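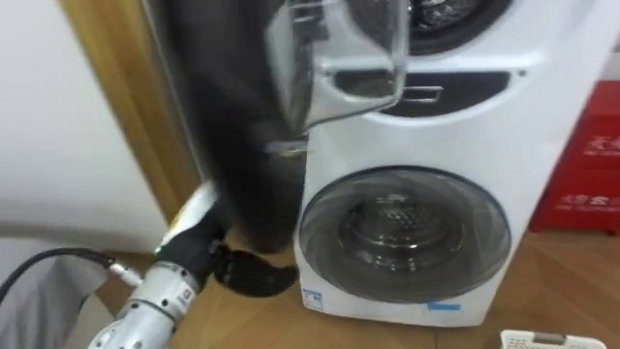

The arm at the washer with the black curved fingers on. Dark laundry, August.

Gripper notes, part two

Posted in: Arms and grippers

I said last time that I would run the same laundry job with both sets of fingers before buying anything else. It took longer than planned, but the numbers are in.

The two sets are the flat parallel pads from Molport and the curved black fingers from Pollero. Same arm, same wrist camera, same Hourani controller, same speed limit. The job is to pick a piece of clothing off the floor, lift it to the upper drum and let go. I did 15 picks with each set and used the same clothes both times.

The Pollero fingers got 13 into the drum. The Molport pads got 5.

Most of the misses with the pads were the same miss. They close on a fold, the arm goes up, and the cloth slides out before it reaches the opening. Turning up the grip force helped with T-shirts and did nothing for anything thick. The curved fingers hook under the cloth a little, so the weight of a heavy sweatshirt pulls it into the grip.

The pads are still better on small, thin things. A single sock flat on a wood floor is hard for the Pollero set, and both of its misses were socks.

Things I changed along the way:

Lift speed. I had it too high. Big items swing, and then they catch on the clear door of the upper drum. Slower lifts fixed most of that.

Cable. It leaves the arm from a connector on the side, and I had routed it too tight. It needs a loose loop or it pulls when the wrist turns.

Camera exposure. Dark cloth against a white machine is a bad mix. I set exposure by hand and left it there.

The controller log for both runs came to 976 lines, and I read all of it on Thursday. Two gripper timeouts, both with the pads, both cleared by a restart.

Next up is the lower door, the big round one. The handle position is a problem for this arm length and I may need the longer mount from Bavthorpe. I'll order it this week and post when it has been fitted.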